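Speaker notes: Why Nobody Sleeps in Hotels
Ikwood Evening Talks, 21 minutes plus questions

Start without the microphone. If the back row complains, use the microphone.

Opening. Ask who slept well the last time they stayed away from home. Wait for the hands. Ignore Ezequiel, who can sleep on a ferry.

First point: the strange room. Your brain treats a new bedroom the way a cat treats a new flat. It keeps one ear up. The second night is usually better, and by then you are checking out. Tell the Thongsuk story here (40 rooms, one lift, mine next to it). Keep it short. Last time it ran longer than the stay.

Second point: light. Hotels spend a fortune on curtains and then leave a gap in the middle exactly as wide as a street lamp. Mention the clothes hanger trick, the kind with clips. Pause for people to write it down. 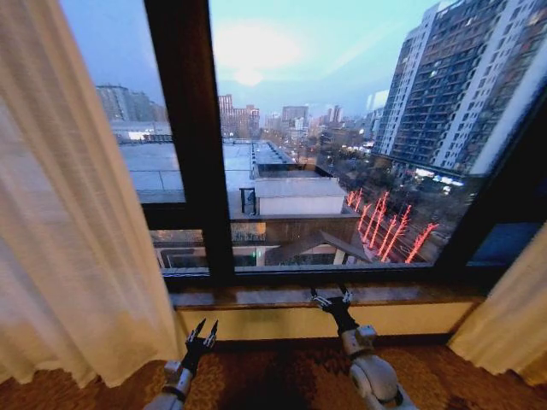 Then the small lights: television, smoke alarm, the kettle that glows blue for reasons of its own. Mahnaz travels with a roll of black tape. Recommend the tape. Do not recommend telling reception.

Third point: heat. Most rooms are set for growing tomatoes. Turn it down when you arrive, before dinner. Skip the bit about duvets if we are past the halfway mark.

Fourth point: pillows. There will be 4. None will be the right one. Bring your own pillowcase, at least, and let people laugh.

Questions. Someone will ask about melatonin. Say "ask a pharmacist" and look at Thanakorn, who is one.

Hand back to Nabila for the raffle. Take the water glass with me this time.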